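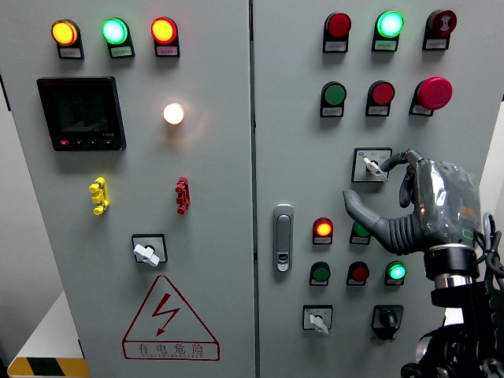
Fig. 1. Robot hand at the right-hand door of a control cabinet, fingertips beside a selector switch.

Robots and Chores, Session 5: Can It Turn a Knob Yet?

Notes for the evening section. Evelien Declercq

Last time we did laundry, and we left feeling pretty good about ourselves as a species. A towel beats most machines on most days. Tonight is the shop floor, where the machines are supposed to be at home, and where the chore is so dull that half of you will wonder why it gets a whole session. Somebody has to walk up to a cabinet and turn a switch.

Please read chapter 6 before you argue with me about any of this. You may argue afterward.

1. The job, as written on the work order

"Set selector to manual. Confirm lamp. Return to auto."

A new hire at a plant like Flarkden gets this on the first morning, does it before coffee, and forgets it by lunch. Count the verbs on the work order: set, confirm, return. Now count the ones left out. Find the cabinet. Find the right switch on it. Get your hand there without leaning on anything. Grip, turn, stop turning. Let go. The missing verbs are where the money goes, and where most of the demo videos get edited.

2. What makes a panel hard

A panel looks easy because it was laid out for hands and eyes, in straight rows, with things that stay where you left them. No towel ever did you that favor. Two problems remain.

Sameness. Look at Fig. 1 again. There are green lamps and green buttons, red lamps and red buttons, and more than one selector with the same white lever handle. The name plates would settle it, but the print is tiny. People cope by learning the panel the way you learn your own kitchen ("second row, the one by the big red mushroom"). A robot can do that too, until it meets a cabinet where the builder had a different idea about rows.

Consequences. Drop a sock and you have a sock on the floor. The fat red button in the second row of the right-hand door is an emergency stop, and it sticks out farther than its neighbors so that a person in a panic can hit it with a palm. It is just as easy to hit with a stray elbow, and robots have a lot of elbow. The red lightning bolt low on the left door is there for the people who open these things up. We are staying on the outside tonight.

3. Reaching is not turning

Fig. 1 shows a hand next to a switch. I say this every year and every year somebody writes on the quiz that it shows a robot operating a cabinet. A fingertip beside a handle is good news about reaching. It says nothing about the turn.

The turn goes wrong in ordinary ways:

- The fingers close on the handle a little off center, so the wrist traces one circle and the switch traces another. Something slips. If you're lucky it's the fingers.
- The switch has a click in it. You feel the click and stop. A hand with poor touch sensing has to guess from the angle, or look, and its own thumb is usually in the way of looking.
- The hand lets go and brushes the handle on its way out. Selector now sits between two positions. The log says "task complete."

That last one is my favorite. Tadeo Aravena, who ran the bench trials we'll use for homework, calls it the polite failure. I call it the reason I still check the stove.

4. Five fingers or a cheap gadget?

There is a respectable school of thought that says a humanlike hand is a silly way to turn a knob. Put a rubber cup on a motor and go home. For one knob, they're right. For a knob, a push button and a door latch on the same pair of doors, you are now carrying a bag of cups and stopping to change them, and the new hire is on his second coffee.

There is a third school that says: wire the switch to the network and skip the hand altogether. Also right, and somebody will say it within a minute of my opening the floor, so let's have it here. Old plants are full of cabinets that work fine and that no manager will pay to rewire. The hand is being sold to those managers. Whether it comes out cheaper than the rewiring is a question for you and your calculator, see below.

5. The numbers for homework

From the Ibarra bench set: 3000 attempts at a single selector switch, same cabinet, same lighting, success rate 96 percent. "Success" means the switch ended in the position asked for. It does not mean nothing else got touched, because nobody was scoring that.

a) How many attempts failed?
b) Suppose one round of the plant floor takes 6 switch turns, all independent. What are the odds of a clean round? (Do this before you decide how you feel about 96.)
c) A person who gets it wrong usually notices and fixes it. Rewrite (b) for a robot that notices half its misses and gets the retry right.
d) Write the work order from section 1 again with all the missing verbs put back. Half a page. The record is held by a student who needed two and left out "let go."

6. So, yet?

My scorecard for the term so far. Folding a towel: sometimes. Loading a dishwasher: yes, if you like your bowls the wrong way up. Pressing a button: yes. Turning a switch it has met before: mostly. Turning a switch it has never met, on a live line, with the supervisor out of the room: I'd want to see the supervisor's face first.

Next session is the Dreler handout on drawers and latches. Bring the homework on paper - the upload page is down again, and yes, I have noticed what kind of course this is.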